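## The gripper that wouldn't let go

If you've ever pulled a favourite jumper off a door handle and heard that awful little pop of yarn, you'll have some sympathy for the folding project at Jellmont, where a snagged stitch stopped everything for most of July.

The idea was a lovely one, and I'll admit I was taken with it from the first phone call. Teach a machine to fold the laundry by having people do it first, at home, on their own beds, with a gripper held in the hand. Teodor Cieślak, who ran the home sessions, had 193 garments through without much more than a dropped sock.

Then came a heavy knit. The fingers closed on a sleeve, made the fold quite nicely, and opened again - only the sleeve came up with them. A loop of yarn had worked its way in beside one of the pivot pins, and the person holding the tool did what any of us would do and gave it a tug. The loop drew tight, the linkage jammed half shut, and it took a pair of nail scissors to part the two.
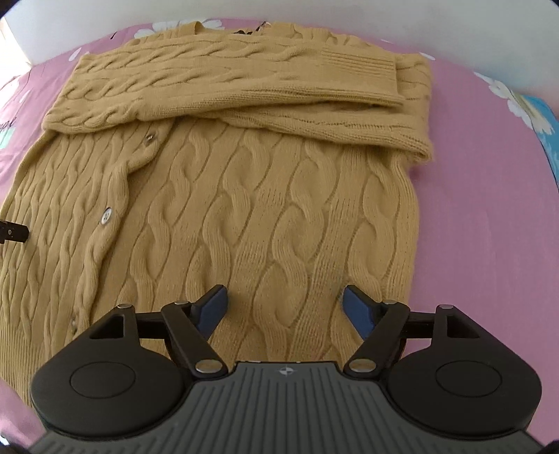
Nobody was hurt, but Teodor didn't like it one bit. A person can feel a snag coming. A motor will simply keep pulling, and he could picture an arm dragging a whole bed's worth of washing onto the floor, or worse, a cardigan with somebody's wrist still in it.

So they went back through 300 recordings, looking for the same fault, and found 3 more where yarn had caught and slipped free before anyone noticed. All were chunky knits, and all had been approached with the fingers low and wide open.

The fix is modest. There's a soft cover over the joints now, and a limit on how hard the motor may pull before it gives up and opens. People at home are asked to come in a touch higher over cables and ribbing, and to stop and call if anything catches.

The cardigan from that day was mended, by the way. Teodor did it himself at the kitchen table, and he says the sleeve is a bit tighter than it used to be.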